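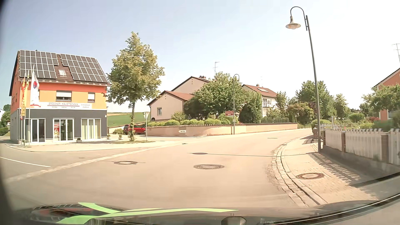 Corner unit, street side, Plavuto walk-round, sheet 4

Roof panels, two arrays: seen from the road only. I won't tick "secure" from down there. OPEN
Skylight between arrays: access for cleaning not shown on the Lunder plan. Ask again.
Shop sign: fixings said to be "checked yearly". By whom? No record supplied. OPEN
Flagpoles, three: bases to be tested by hand. Last sheet says "fine", which tells me nothing.
Planters: keep off the walking line. OK for now
Forecourt kerb: curved, easy to misjudge after dark. Paint was promised in December. OPEN
Tree by the shop: El-Sayed quote of 785 for pruning looks steep. Get a second one.
Upper shutters: down. Not tested.

Re-visit Saturday, with a ladder.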